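Ticket: Gurnora / grasp-width labels
Status: Resolved
Opened by: Joyce Mollel
Assigned to: Ikechukwu Adebisi

Joyce Mollel
The width channel is off on the new fruit demos. The policy trained on the kitchen batch closes too early on round objects and pushes them away from the plate. Old batch is fine. Same config, same seed. 80 rollouts on the Laizer arm, and most of the misses are on oranges.

Ikechukwu Adebisi
Which commit of the preprocessing? And is it every object or only the big ones?

Joyce Mollel
Main, as of this morning. Lemons and small apples look okay. Anything that needs the jaws near fully open is bad.

Ikechukwu Adebisi
Pulled the batch, 1,173 episodes. I plotted the width signal at the moment of contact. In the old batch the values spread out with fruit size like they should. In the new one they flatten out at the top, so a large orange and a medium one get nearly the same label. That would explain the early closing.

Checked the raw video next to the labels. During a grasp on an orange the jaws are on both sides of the fruit with the pads against the peel, and the label for those frames says the gripper is a good bit narrower than that.
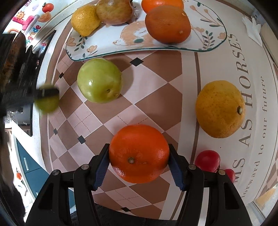 So the demos are usable and the problem is downstream of recording. My first guess was the marker detector losing the jaws at wide opening, but detection confidence stays high all the way through. Next guess is the calibration file.

Imke Albers
We swapped to the Tonden pads in January. They are thicker than the old ones. Did anyone redo the open/close calibration after that?

Ikechukwu Adebisi
No. The file is from before the swap. It also clips at the old maximum, which is where the flat part comes from.

Steps taken:
1. Recorded a new calibration, 5 full open/close cycles per gripper, on 2 grippers.
2. Removed the clip in the width mapping and made it log a warning instead.
3. Relabeled the whole batch from raw video. No demos dropped.
4. Restarted training from scratch with the old config.

Joyce Mollel
New checkpoint is on the arm. Large oranges get picked up now and the early closing is gone. Still a few misses when two fruits are touching, but the old batch had those too. I'll open a separate ticket for that.

Imke Albers
Please put the pad type in the calibration file name.

Ikechukwu Adebisi
Done, and the loader now refuses a file without it. Closing.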